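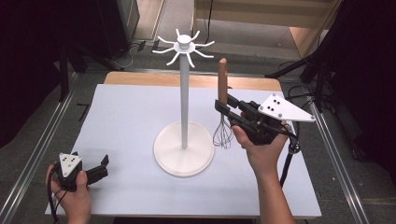

White mug stand with the curved hooks, whisk at right.

Subject: Re: [site-terms] Section 4 wording, and do we need to re-ask everyone
Date: 21 Jan 2019

Quick one between calls, sorry for the shorthand. Replies inline, the older message is quoted where I need it.

> I read the new draft of the Pindico terms over the weekend. Section 4 says
> "by continuing to use the site you accept any change to these terms, whenever
> made." Is that really what we want? The August version said we would post
> changes for 30 days first. I know Farkell uses the shorter wording on their
> site but they don't have member accounts and we do.

No, don't want it. It came over when I pasted the Farkell text in as a starting point and I never went back to it. My fault. Proposed replacement:

"We may change these terms. We will post the new version on this page at least 30 days before it applies, and email account holders at the address we have on file. If you do not agree you may close your account before that date."

Plain enough I think. If somebody wants "material changes" in there, please say what material means, otherwise we'll be arguing over every comma fix.

> Second thing. The license paragraph covers "materials" but doesn't say
> whether that includes what members upload. Pattern sheets, photos, the
> recipe cards. As written it sounds like we own all of it.

Agreed it sounds that way. We don't and never did. Split it in two:

4a - our stuff. Site text, layout, the Pindico name and logo. You can read it, print it for yourself, not resell it.

4b - your stuff. You keep it. You let us show it on the site and in the newsletter while it's up. Take it down and the permission ends, except for newsletters already sent, can't pull those back.

The old draft had "perpetual and irrevocable" in 4b. I want that gone. Dinu's hosting contract doesn't require it, I checked the copy I have (the signed one, not the PDF that went round).

> Also the termination clause. "Must destroy any downloaded materials in
> electronic or printed form." Are we seriously telling people to shred a
> printed recipe card?

Ha. Strike it. Leave "we may close an account that breaks these rules" and add that we write first and give them 14 days to answer, unless it's spam or something illegal. Closed accounts get their uploads back as a zip if they ask with in 60 days. I can run that by hand, it's maybe twice a year.

> Last: how many people do we need to contact? And does everyone have to click
> accept again?

Numbers from Friday's export:

- 3,720 accounts in total
- 1,964 logged in since August
- 400 with a bounced email address
- 100 flagged as duplicates, those are mostly from the Sunent import and still need merging

My view is one email to all with a working address, a banner on the site for the full 30 days, and no forced click for existing members. New signups get the checkbox. For the bounced ones the banner is the best we can do, they see it when they log in. If you think 4b needs a real click because of the upload permission, say so now. I could live with asking at the next upload only, which is a small change to the form.

Couple of things not in your message but while I'm in there:

**Liability.** The all caps paragraph stays for now. I hate it too. I cut the second sentence as it repeated the first word for word.

**Links to other sites.** Still names Sunent as our "payment partner". They haven't been since the switch. Should say nothing, or point at the privacy page where the current list lives. I'd go with the privacy page.

**Contact address.** Two different ones in the draft, section 1 and section 9. Section 9 is the right one. Section 1 goes to a mailbox that I'm fairly sure is full.

**Governing law.** Blank. Literally says [STATE]. Whoever has the incorporation papers please send me the right wording, I don't want to guess at it.

Draft 3 goes up in the shared folder tonight, changes marked. Please comment in the file and not by replying to this whole thread, I lost two sets of edits that way last time. If there's nothing big by Thursday I'll send it over for the legal read, and the 30 days starts from whenver it gets posted, so the old terms stay in force till then. Don't swap the page early please.

Oh and the footer link still goes to the old version, will fix when the new one's live.

Have to run, next call.

--
site-terms mailing list
To leave the list, send a blank message with "unsubscribe" in the subject line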